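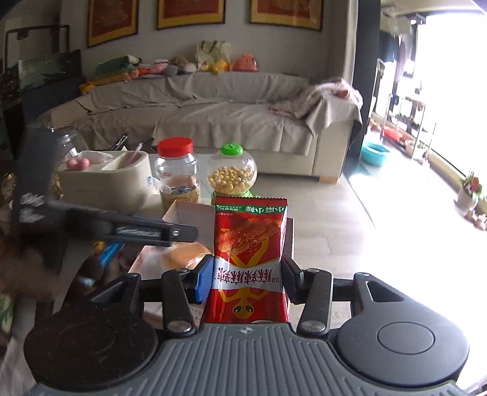

Snacks for the Slow Train

Every August we take the slow train out to Toft, and every August I tell myself I'll pack like a sensible person. It's 12 hours if the freight lines behave, and you can't count on the café car after Pimness (I once got there at lunchtime and found one tea bag and a banana). So the food bag gets more of my attention than the suitcase does, and I'm not a bit sorry.

My rule is something salty, something soft and something with a kick. The soft thing is usually a bun, wrapped up well so it doesn't pick up the smell of everything else. The kick is anything in a red packet from the Chinese grocery near our old apartment, where I can't read most of the labels and choose by the picture on the front. I've been wrong maybe twice in my life! 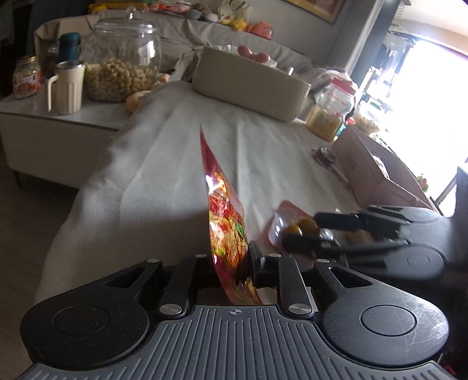 The trick with spicy things on a train is to wait until the long flat stretch past Clidness, when the afternoon goes sleepy and you've read the same page of your book 2 times over. Open them any earlier and you'll be through your water before dinner. I bring a big bottle now, and a damp washcloth in a bag, after what I did to a perfectly good cream sweater.

Our train this year is the 609, leaving on a Friday evening, and I've already started a pile on the kitchen counter. My sister-in-law thinks I'm packing for a polar expedition. She'll be asking for a bite before we're out of the station, same as last summer, so I've put in extra.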